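Ellcombe repair firm teaches robot to handle old hard drives

A computer recycling firm in Ellcombe has begun training a robot to work inside old desktop and server cases, with staff guiding it by hand and by remote control.

Millow, which takes in unwanted machines from schools and offices, started the work in January with Surero, a small software company that writes the programs used to record each attempt. The job chosen to begin with is the drive caddy, the plastic carrier that keeps a hard drive in its bay and has to be released before the drive can be lifted clear.

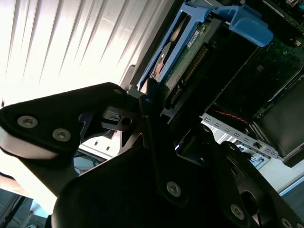
Last updated: 23/05/2019

An operator sits at a desk with a pair of hand controls and watches the pictures from a small camera near the gripper. Each movement of the operator's hands is copied by the arm. When a run is finished it is saved if the operator is happy with it and thrown away if not. Millow wants 100 good runs of the caddy task before the robot is allowed to try it alone.

"The blue handles are the first thing we teach," said Leandro Cuesta, who runs the workshop. "A person does it without looking. Through the controls you have to think about where the fingers are, and the rails on these cases don't leave you much room."

For slower parts of the job the operator can switch off the remote link and move the arm directly, holding it near the wrist. Mr Cuesta said new starters usually learn this way first and go on to the controls after 2 days. Shifts at the desk are limited to 20 minutes, as the runs get worse when people are tired.

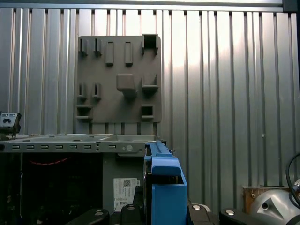

The cases are not all alike, and that has slowed things down. Some drives slide in easily and others catch, and cables are often left lying across the inside by whoever last had the lid off. Ronja Moen of Surero said the operators had been asked to leave such things as they found them.

"If we tidy every case beforehand, the robot only learns tidy cases," she said. "We would sooner have an awkward run that ends well."

She said a run in which the operator misses the handle and goes back for it can be kept too, provided it is marked as such.

Millow employs 14 people and says none of the jobs in the workshop will go. Staff who now strip cases by hand would move to testing and repair, where there is a backlog.

A second arm is to be set up at the firm's Solberg site if the Ellcombe trial goes well. The next task on the list is unplugging fan leads, which Ms Moen expects to be a good deal harder. The trial is being paid for by the two firms.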